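The Night Train to Orport

The night train to Orport left Bunow at 6 in the evening, and Lucero Puma was on it with one boot unlaced and a whole cheese under her arm. She had run the length of the platform! She hadn't run like that since school, and she fell into the seat by the window laughing so hard that the woman across from her started laughing too.

"Is that a cheese?" the woman asked.

"It's my aunt's cheese. It's for a wedding."

"Then it should have the window," said the woman, and she moved her bag so the cheese could sit up properly and look at the fields.

Her name was Prapai Noiphan, and she was going home to Srisuk, the last stop before the sea, after two years of fixing church organs in the hills. Lucero had never met anyone who fixed organs. She wanted to know everything. Did mice really live in the pipes? (They did.) What was the biggest one she had ever worked on?

"The one at Comosex," said Prapai. "It has 2923 pipes, and the smallest is shorter than your finger. I had every one of them out on the floor of the church. People had to step over them to light their candles."

"And you knew where they all went back?"

"I knew where most of them went back."

The train climbed. It got dark the way it does up there, all at once, with the lights of the farms coming on one by one below the track. Lucero took out her bread, and Prapai took out a jar of pickled plums, and they looked at the cheese for a while.

"The bride would never know," said Lucero.

"The bride would see a hole in it."

So they ate the bread and the plums, and talked about weddings, and about food left waiting for people who come home late.

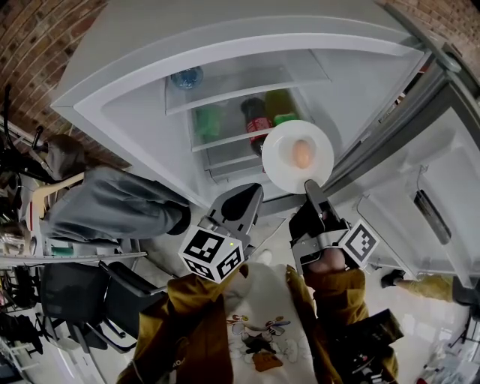 "My mother always left something on a plate," Lucero said. "I could come in at any hour, in any kind of trouble, and there it was. I used to eat standing up in the dark with my coat on. Best meals of my life."

Prapai nodded and reached into her bag again. This time she brought out a roll of green felt, and inside the felt was a pipe no longer than her thumb.

"One of the ones I wasn't sure of," she said. "I made them a new one. This one has a crack, but it's still got a voice."

She put it to her lips and blew. What a sound! It was high and thin and a little bit rough, like a bird with a cold, and it went right down the carriage. A baby woke up and was delighted. A man three rows back took off his hat, looked inside it, and put it on again. Somebody asked for another note, but the pipe only had the one, so Prapai played that again, longer, and an old couple by the door began to hum underneath it. Then the students joined in, and Lucero beat time on the cheese – gently, with two fingers – and for the whole of the long bend above the lake they had a kind of song.

The conductor came in to see what was going on. He stood there with his ticket punch open, listening, and then he clicked it on the beat.

At Srisuk the doors opened and the salt air came in. Prapai got down with her bags, then turned around and held the little pipe up to the window.

"For the bride," she called. "Tell her it's from Comosex!"

Lucero leaned out as far as she dared and caught hold of it just as the train began to move.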